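Dillix table tops, pale grain finish

The Dillix top is the one we sell most of, and the one we get the most letters about, so we have tried to put everything you might want to know on a single page. It is a plain rectangular table top in a light, blond wood, made for us at the Gajdoš workshop and sold without legs, so that you can put it on whatever you already have at home - trestles, an old desk frame, a pair of low cupboards - or on one of our own Caster underframes if you are starting from nothing.

We first listed it in March as a bit of an experiment. We had always sold whole tables, and we weren't at all sure that people would want only the top half of one! But a good many of you had a perfectly sound base with a tired old surface on it, and it seemed a great shame to send all that off to the tip for the sake of a few rings and scratches.

## Sizes

| Size | Length | Depth | Suits |
|---|---|---|---|
| Small | 1000 mm | 558 mm | Sewing, homework, a laptop and a lamp |
| Large | 2000 mm | 558 mm | A shared desk, a hobby bench, a sideboard |

Both sizes are the same depth, so a small and a large can sit end to end along a wall and line up nicely at the front. Please do measure the base you have before ordering, and measure it at the top, where it will meet the wood. Older trestles in particular tend to lean in a little.

If you need a size in between, the workshop can cut the large one down for you. It adds a few days and we can't take a cut top back afterwards, so have a good think (and measure again) before you ask us.

## The finish

Every top is given 2 coats of a clear, matt hard oil. It goes on very thin and keeps the wood pale, with none of that orange look you sometimes get with varnish. Light woods do mellow a touch over the years, especially by a sunny window, and if you keep a big plant pot or a sewing machine in one spot it is worth shifting it along now and then.

No two tops have quite the same grain. Some are quiet and some have rather more going on, and we're afraid we can't pick one out to match a photograph. If you are buying two to go side by side, put a line in the order notes and we will choose a pair that look happy together.

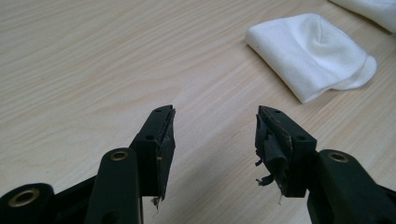 *Pale beige wood with fine brown grain lines.*

## Looking after it

A soft cloth, wrung out well, is all it needs from day to day. Wipe along the grain and dry it off afterwards. For anything sticky, add a drop of washing-up liquid to warm water and go gently. Please keep scouring pads and bleach well away from it.

Use a mat under hot pans and a coaster under mugs. If you do end up with a mark, a light rub with fine sandpaper and a fresh dab of oil will often see to it - that's the pleasure of an oiled surface, you can mend a small patch and leave the rest alone. We sell the Flotmont oil in a small tin, and a tin lasts for ages if you press the lid down properly.

## Fixing it down

Screws and pre-drilled holes are supplied with Caster underframes only. For any other base, turn the top face down on a blanket, centre the base on it and mark your holes in pencil first. Use short screws and drill a small pilot hole for each. The large top is a job for two people, mostly for the turning over.

## Delivery

Small tops go by ordinary parcel carrier. Large ones come on a van, and the driver will ring you beforehand. They are packed flat with card corners, and we would be grateful if you could unwrap yours soon after it arrives and let us know within the week if a corner has been knocked.

Leave it lying flat in the room for a day or so before you fix it, with air getting to both faces.

Page last updated Jul 20, 2020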